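The left arm let go again

The left arm has been dropping out in the middle of runs since March, and I think I finally have the cause.

The symptom was always the same. The arm would be holding something, the wrist would go slack for 2 seconds, and then the controller would report a lost motor and stop both arms. Power cycle, home, carry on. Sometimes it did it twice in an hour, sometimes it ran all afternoon.

I blamed the software first. The Linberg driver polls all the motors in a loop, and I had the timeout set to 15 milliseconds. Raising it did nothing except make the arm hang longer before it gave up. Then I swapped the power supply for the spare from the Starkum bench, with no change. I also replaced a wrist motor that was fine, which cost me an evening.

What gave it away was the log. I sorted around 3000 lines by joint position, and 8 of the last dropouts came with the wrist rolled close to its limit. I rolled it there by hand with the power on, wiggled the cable at the connector, and the motor disappeared from the bus. The crimp was bad. One strand was doing all the work.

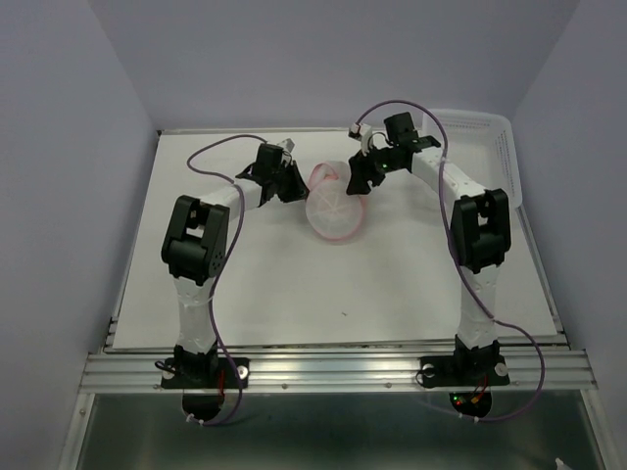 The fault matters most on two-arm jobs. If one wrist goes slack while both grippers are at the same part, the other arm keeps pulling until the stop comes through. With the pink-edged plastic container between them, the gripper tips are only a container's width apart, so there is very little room for one side to sag. I have cut the speed by half for that job until the new cable from Domański has some hours on it.

Next I want the stop to trigger on the first missed reply. The Ultby controller has a setting for it, but I haven't tested it under load yet.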